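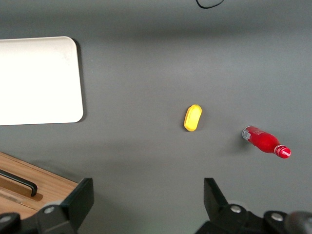

Attachment 1: wrist view, bench 2, yellow piece and red bottle on the table

Ticket 1291
Subject: Replacement fingers and second gripper, quote needed before budget closes
Opened by: Baltasar Toledo
Opened: Friday, October 1, 2021
Status: Waiting on supplier
Priority: Normal

Problem
The gripper on bench 2 drops the bottle in 16 out of 75 picks. The small yellow piece is fine. The bottle slips when the fingers close near the shoulder, where the body starts to narrow toward the neck. We want to know if we should buy new fingers, a second gripper, or both.

Setup
Black angled fingers, bolted on. Gray table, white board at upper left, wooden tray with the black handle at lower left. Bottle on its side, cap toward lower right. Controller is the Otier unit, firmware not changed since January.

Already tried
- Retightened the finger bolts. No change.
- Raised grip force one step. Fewer drops, but the yellow piece started to get pushed sideways before the fingers closed on it. Set it back.
- Moved the pick point toward the base of the bottle. Better, but the arm then has to turn farther and the cycle is too slow for us.
- Stuck rubber tape on the finger pads. Worked for a morning, then the tape rolled up.

Update, purchasing
Drileo quoted 700 dollars for a pair of padded fingers that fit the current bolt pattern. Shipping not included. Nustex only sells the full gripper and has not sent a price yet. Please don't put the Nustex gripper on the budget sheet until we have it in writing.

Update, B. Toledo
Asked Drileo if the pads can be bought separately as spares. Also asked for the open width with pads on. If we lose too much opening, the handle on the tray may be the next thing we can't grab.

Update, purchasing
The Gallardo line has the same gripper and will want the same fingers. Two pairs on one order would save a shipping charge. Need their cost code.

Next steps
1. Drileo to confirm open width and pad price.
2. Gallardo to send cost code.
3. Order one pair for bench 2 first if the code is not in by the time Drileo answers.
4. Repeat the 75 picks with the new fingers and post the count in this ticket.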